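Let the students do the boring task

Every November I read the same complaint in the letters about our school competition. The tasks are too small, people write. Last time the students had to move drink cans between a rack and a tray, and one parent, Jarmo Pesonen, asked why the prize money should go to "a very expensive waiter".

I am a judge in this competition and I want to defend the waiter.

When I was a student in Murovdale, our club built a robot that danced. It had 100 lamps and the mayor shook its hand. We were proud, but I must say that I learned little from it. The robot did the same movement each time, and if a chair stood in the wrong place, it danced into the chair.

A can is a more honest teacher. It is round, it is slippery, and a person who holds the tray never holds it twice at the same height. The team of Jui-lin Ho kept a notebook of all their attempts, 2,293 of them, and wrote a reason beside each failure. I have read many of those pages. Some reasons are only one word, and the word is "me". No dancing robot ever produced such a notebook.

The team at work with the rack, the tray and the cans:

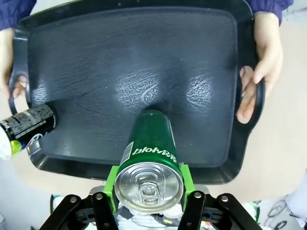
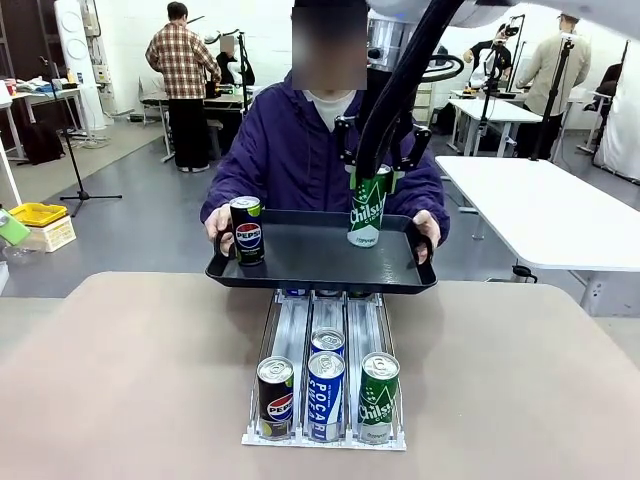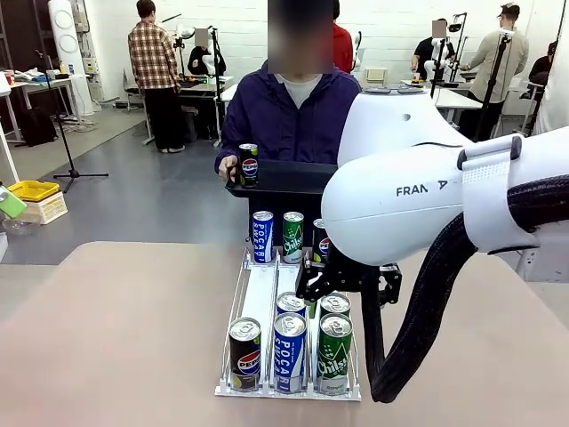
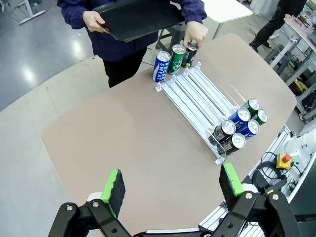
Waltraud Stöcker, who judges with me, thinks the opposite. For her, young people need a dream first, and the patience comes later. She has taught longer than I have, and I take her opinion seriously. But I have seen two clubs close after a beautiful show, when the dream was finished and the members did not know what to do in the next term.

So I ask the organisers to keep the small task and to change the marking. At present a good notebook brings almost no points, and the speed brings nearly all. I would give half of the points to the notebook. The parents can still have their show in the evening, and Mr Pesonen is welcome to hold the tray.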